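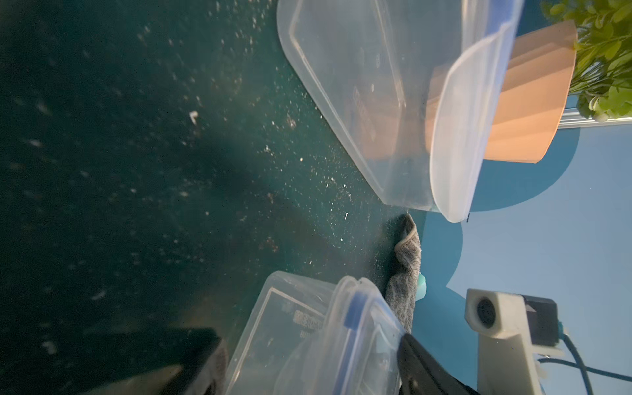 Clear storage container on a green tabletop

Review: the Kvaran desktop music player

I have used the Kvaran as my main way of listening to music since January. Before that I had a streaming account and a phone, like most people I know. The Kvaran is a small box that plays files from its own drive and sends sound to whatever speakers you already own. It also keeps a log of every track you play, and that log was my reason for buying it.

Setup took me most of an evening. Copying over 1677 albums was slow, and the player stopped twice on file names with accented letters. The printed manual covers none of this. I found the fix in a post by Leif Hedegaard on the owners' forum: rename the folders first, then copy. After that it went through without trouble.
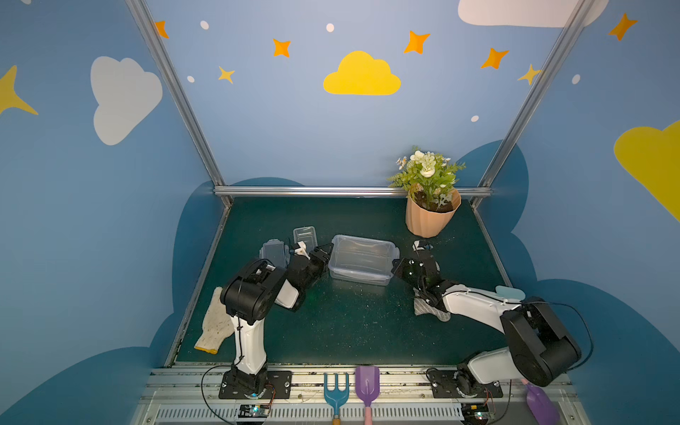
Two robot arms and several clear containers

Sound is clean at low and medium volume. I listened mostly through a pair of old Stuvwood bookshelf speakers, and string quartets and solo piano came across very well. Loud rock is a little thin in the low end. The headphone jack has a faint hiss with sensitive earbuds but is fine with larger headphones.

The listening log is the best part. You can sort it by artist, by year of release or by hour of the day, and export it as a plain spreadsheet. In my first stretch with the player I went through 362 different albums, and only a few of them were newer than my college years. I thought I kept up better than that. My neighbor Unnur Eyvindsson borrowed it for a week and got nearly the opposite result.

The shuffle mode is weak. It picks from the last 100 albums added and there is no setting to change that. If you copied everything alphabetically, as I did, you will hear a lot of artists from the end of the alphabet.

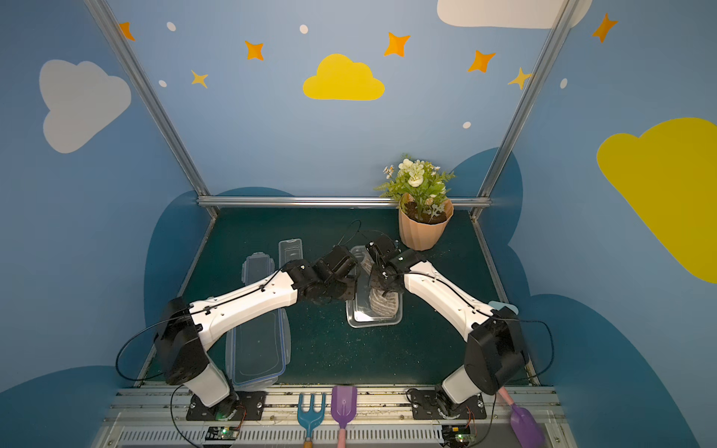 Gray-and-white knitted sock in a clear plastic tray

The screen is readable from across a desk but not from a couch. There is a phone app, made by Vilell, which works as a remote and does little else. Album covers load slowly in it. The player itself has four buttons and a dial, and I ended up using those most of the time.

Good points: clean sound, useful log, no subscription.

Bad points: slow copying, poor shuffle, thin manual.

I would buy it again for the log. If you only want a box that plays files, the older Stumholm player costs less and has a better shuffle.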